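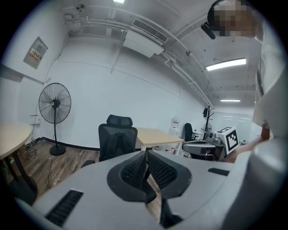 Version 9, December

Home Docs Data Download Contact

Arovine Household Words

This is a word list of things people say at home, collected in the town of Gendar and the villages near it. It has 460 entries, from 152 speakers. Each entry gives the word, the meaning in English and the village where we heard it.

Files

words.csv -- the main table, one word in each row
speakers.csv -- age group and village only, without names
notes.txt -- remarks from the people who checked the list

How it was made

Ghizlane Farouk and Evaristo Sala made the interviews. Loredana Vitale typed the words and Frøydis Moen corrected the spelling. For 312 entries we have also a sample sentence. The others are still waiting for one.

Known problems

Words for bread are too many and words for tools too few. The village Grirkau is missing in the older versions -- please do not compare them with this one. In the column "meaning" a question mark says that two speakers did not agree.

Corrections go to Benedetta D'Amico, who reads the mail on Wednesday.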